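Small Business Basics, Evening Section
Notes for Week 2: Knowing What You Have on the Shelf
Anselmo Lins
September 11, 2019

Hi everybody! These are my notes from tonight, typed up a bit more neatly than what I scrawled on the board. We talked about inventory, meaning all the stuff you've paid for and haven't sold or used up yet. I know it sounds dull. I used to think so too, and then I ran a packing supply counter for 11 years and found out where my money was going. 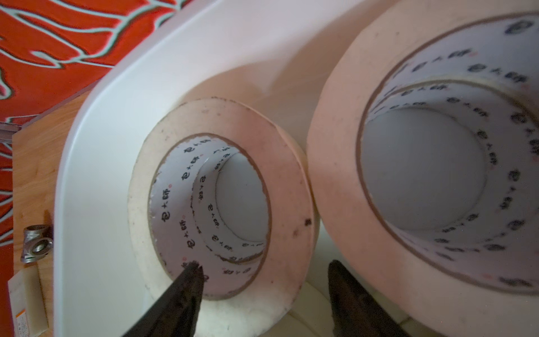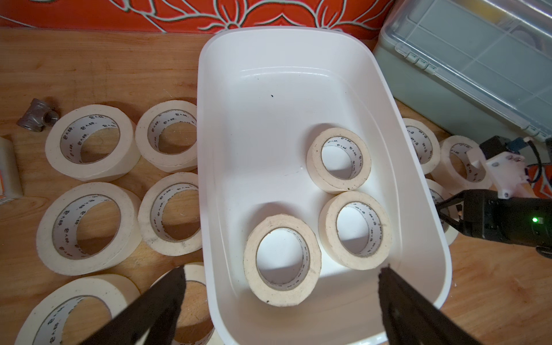

Masking tape in a white plastic container: everyday stock.

Start with the three piles

I like to sort everything a small shop owns into piles. There's what you sell, there's what you use up while selling it (tape, bags, receipt paper, cleaning stuff), and there's what you keep for years, like shelves and the cash drawer. Only the first pile is inventory in the strict sense. The second is usually called supplies. But when I say "count your stock" in this class I mean both of them, and I'll tell you if I only mean one.

Somebody asked whether the same item can sit in two piles. Sure it can! If you sell tape and you also close your boxes with it, then every roll you grab off the sales shelf has to be written down as used. I was terrible at this. My books said I had plenty, the shelf said otherwise, and I blamed the supplier for a whole season before I noticed it was me.

Counting

There are two ways to keep track. One is to go around with a clipboard every so often and count everything. That's a periodic count. The other is to write down each thing as it comes in and goes out, so your list is always up to date, at least in theory. That one's called perpetual, and most cash register software does it for you now. You still need the clipboard once in a while, even with the software, because things break or get put back in the wrong place.

My advice for a first count: do it when you're closed, work from left to right and top to bottom, and put a sticky note on each shelf when it's finished. Count what's there before you look at what the list says should be there. If you peek first you'll find exactly the number you expected, I promise you. Write the unit next to the number too. "6" means nothing in October if you can't remember whether it was rolls or cartons.

When to order more

This is the formula from the board:

Reorder point = (daily use x days to deliver) + safety stock

The example we did was the Hindier stationery store. They go through 2 rolls of packing tape a day, the supplier (Jevex) takes 11 days to deliver, and the owner likes to keep a bit extra. So 2 x 11 gives us 22, plus a safety stock of 8, and we get 30. When the shelf is down to 30 rolls, it's time to call Jevex. You don't wait until the last carton, and you don't call every time you feel nervous either.

A few of you got stuck on safety stock, so let me try again. It's the cushion for a bad week, say a late truck or a customer who walks in and buys a ton. How big should it be? Well, that depends on how much running out would hurt. If you're a bakery and you run out of flour, you're closed. If you run out of the fancy ribbon, you use the plain ribbon and life goes on. I'd keep a fat cushion for the flour and hardly any for the ribbon.

How much to order

Suppliers love to give you a lower price if you buy more. Pranetex, the made-up-sounding name on your price sheet, charges less per roll once you order 200. Tempting! But if you sell 80 a year, you're sitting on two and a half years of tape. It takes up a shelf, the glue gets old, and the cash is stuck there when you want it for something else. Before you say yes to a bulk deal, divide the order by your yearly sales and ask yourself if you'd want to look at that shelf for that long.

First in, first out

Put the new stuff behind the old stuff. That's pretty much the whole idea. Groceries do it with milk and you should do it with anything that ages, and that includes things you wouldn't think of, like batteries, ink, glue sticks and rubber bands. On paper, first in, first out also changes what your sold goods cost you when prices move, and we'll get to that next week with the Araújo hardware example (bring a calculator or your phone, either is fine).

Homework

1. Pick one shelf, drawer or closet at home or at work. Count everything in it and write down the item, the unit and the quantity.
2. Mark each line as something you'd sell, something you'd use up or something you'd keep.
3. Choose one item you use up. Work out your daily or weekly use and find a reorder point for it. Show me how you picked the safety stock.
4. Read the Araújo handout, first two pages. Skip the tax box for now.

One page is plenty, handwriting is fine. If you missed class, grab a price sheet from the folder by the door before you start number 3, and email me if the formula isn't clicking.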